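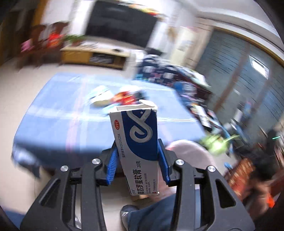

Most of the questions we get at Jornora are about small household clear-outs: the medicine box, the snack table, the bin in the corner of the bedroom. The answers on this page cover the ones that come up most. Cartons cause more trouble than anything else, and the usual culprit is one like the white and blue box of 莫匹罗星软膏 (mupirocin ointment, 20克 on the front), with the top flap torn open and ragged edges sticking up. People don't know if it counts as trash, paper or medicine.

So which is it?
Look inside first. If the tube is still in there and you are still using it, keep it in its carton. If the carton is empty and clean, flatten it and put it with the paper. Take out the leaflet too. It can go in with the same paper.

What does the red OTC mark mean?
On cartons sold in China, OTC in a red oval marks a medicine sold without a prescription, to be used following the leaflet or a pharmacist's advice. It doesn't change how you sort the box.

Can I throw the ointment itself in the bedroom bin?
We ask people not to. Put expired or unwanted medicine in a bag and hand it in at a pharmacy or collection point that takes it back. Rules vary, so call before you go. Don't squeeze the tube out into the sink.

I tore the flap and now I can't find the date. What should I do?
Check the crimped end of the tube, where a date is often stamped. If you can't find one anywhere, treat the tube as expired. When you open a new one, write the day you opened it on the carton in pen.

Where should the bin go?
Within reach of the table where you eat or unpack things. Ayten Dağdelen, who runs our home visits, moves the bin before she does anything else. Wrappers pile up on a tablecloth when the bin is across the room.

Do I need a lid?
For a bedroom that only gets dry trash, no. An open bin is easier to use and you can see when it is getting full. If food goes in, get a lid or empty it every night.

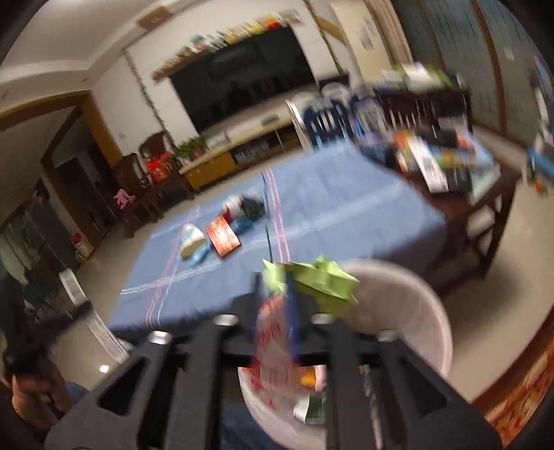 The same goes for liners. A plain bag folded over the rim is enough for dry trash, and you can skip it if you don't mind rinsing the bin.

What about snack wrappers and plastic packets?
Shake the crumbs out over the bin and put the wrapper in after them. Most shiny packets are made of mixed layers and belong in general trash. Check with your local service before putting them with plastics.

How do I clear a table that is covered in packets?
Start at one end and work across. Set aside anything unopened, then throw out the empties. Crumpled packaging can look empty when it isn't, so feel each one before you let go of it. Shake out the cloth last.

How much do you charge for a home visit?
A visit is $50 and lasts 2 hours. We don't take away medicine or furniture.

Do you sell bins?
No. Kenza El Idrissi answers the mail and can tell you what size suits your room, but you will have to buy it elsewhere.

Can I cancel?
Yes, up to 10 days before the visit for a full refund. After that we can move you to another date at no charge.

Page last updated August 2018.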